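Larngate workshop notebook
Home | Notebook | Rigs | Parts store | Archive | Log in

Entry: August, started 7.40 am
Subject: Esinero tending cell, changes to the prep room rota, simulation model

Picking this up from the last entry, where the cell was tripping on the second drawer. The fault is cleared. The reach limit in the controller had been copied from the older cell and never altered for the new mounting height. Limit changed, controller restarted, ran through the short sequence twice with no trip. Left it in slow mode overnight.

Running total for the cell since commissioning is 3,761 drawer cycles. Of those, 126 needed someone to walk over and clear a stop. Most of the stops are the same two causes: drawer not fully home when the arm comes back for it, and the door interlock dropping out when a trolley is parked against it. The first is ours to fix. The second needs paint on the floor and a word at handover.

Rota. Before the cell went in, one technician on each shift did nothing but fetch and put away. That job has gone from the sheet. The hours have not gone, they have moved. Fetching is now mixed in with restocking, clearing stops and checking the bin counts against the screen. The early shift has taken to it. The late shift has not, and I think the complaint is fair: on lates there are fewer people, and a stop means leaving the bench with a job half done. On a bad evening that is a lot of walking.

Two things were asked for at the last handover and I said I would write them down.

First, the alarm. It sounds the same for a stop that needs clearing now and for a low stock warning that can wait until morning. People have started ignoring both. Ilon's manual says the tone can be set by priority but the setting is not on the operator page, it is under maintenance, with a password. Will do this tomorrow. Low stock to be a light only.

Second, notice of changes. The sequence was altered three times last month and the bench found out each time by watching the arm do something new. From now on any change to the sequence goes on the board before it is loaded, with initials. That includes mine.

Simulation. The room model is now good enough to try layouts in without stopping the cell. Cabinet, wall and flat surfaces are in. Drawer spacing was set from the supplier's drawing and then corrected with a tape, as the drawing was out by a few millimetres on the lower drawers. Tile texture on the wall is from a stock set and is only there to give the vision part something to look at.
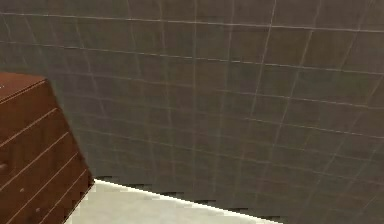 Collision shapes are plain boxes for the time being. This makes the model quick but slightly pessimistic near corners, so a path that fails in the model may still be all right on the floor. The reverse should not happen. If it does, stop and write it up here before trying it again.

Tried 34 placements of the arm base in the model. Eight reached every drawer without crossing the walkway. Of those, the best for cycle time puts the base nearest the window, where the late shift keep the repair bench. I have not put that one forward. The second best costs a little time on each cycle and leaves the bench where it is. Since the cell spends nearly 74 minutes of a shift waiting for work in any case, the lost time will not be noticed by anyone downstream.

Edwards site have asked whether our figures can be used for their own case. I have sent the cycle and stop counts with a note that they cover one room and one type of drawer. I also asked that the figures go over together. The cycle count on its own makes the cell look as if it runs without people, and it does not.

Training. Four people can now clear a stop and restart. Two can edit a sequence. Both of those are on earlies, so on lates any edit waits until the next day. Want at least one more, preferably someone who works the bench and knows which drawers are really used. Half a day for the basics, then a few sessions in the model, where a wrong move costs nothing – the floor can come later.

Open items:

- alarm priorities (me, tomorrow)
- floor paint by the interlock door, ask for yellow
- drawer not home: try a second push at low force, in the model first
- change board, needs a pen that works
- sequence training for lates, find a half day
- check the lower drawer spacing again after the cabinet is levelled

Slow mode off at 3.15 pm. One stop before the end of shift, drawer not home, cleared at the first attempt. Gripper pads are wearing on the left side and there is one spare set in the parts store. Ordered two more.

5 comments | 2 shares

Recent entries
Reach limit trips on the second drawer
Trolley parking and the interlock door
Bin counts: screen against shelf
Gripper pad wear, first set
Handover notes, late shift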